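Die Müllbeutel von Tipoki habe ich im Juni bestellt, weil mir die dünnen Beutel aus dem Supermarkt zu oft am Griff ausgerissen sind. Eine Rolle reicht bei uns im Haushalt ziemlich lange. Benutzt werden sie im Küchen- und im Werkstatteimer, beide von Kollard.

**Material:** Die Folie ist weiß, dünn und leicht durchscheinend. Sie knistert beim Anfassen, lässt sich aber gut auseinanderziehen. Beim Abreißen von der Rolle muss man etwas aufpassen -- die Perforation sitzt nicht immer gerade, und 2 Beutel sind mir dabei am Rand eingerissen.

**Sitz im Eimer:** Im Kücheneimer passt der Beutel ohne Überstand, der sich unter dem Deckel einklemmt. Im größeren Eimer in der Werkstatt rutscht er nach, wenn man ihn nicht umschlägt.

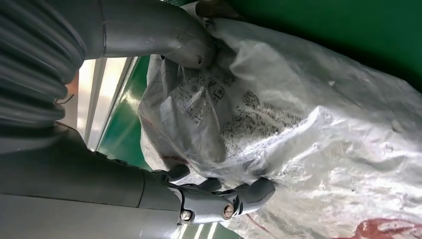 *Weißer Beutel: Die Folie wirft viele Falten, dunkle Krümel scheinen durch.*

**Blickdichte:** Wer nicht möchte, dass man den Inhalt sieht, sollte eine andere Sorte nehmen. Dunkle Reste wie Kaffeesatz oder Blumenerde zeichnen sich deutlich ab. Mich stört das nicht, in der offenen Küche meiner Schwester wäre es ein Grund dagegen.

**Reißfestigkeit:** Für Küchenabfall völlig ausreichend. Mit Holzresten und Drahtstücken ist mir ein Beutel seitlich aufgegangen. Die Beutel von Lamero halten da mehr aus, kosten aber spürbar mehr und sind steifer beim Zubinden.

**Geruch:** Neu riechen sie leicht nach Kunststoff, nach einem Tag im Eimer merke ich davon nichts mehr.

Für die Küche kaufe ich sie wieder, für die Werkstatt bleibe ich bei Lamero. Ein Zugband gibt es bei dieser Ausführung nicht.

Gwenllian Lewis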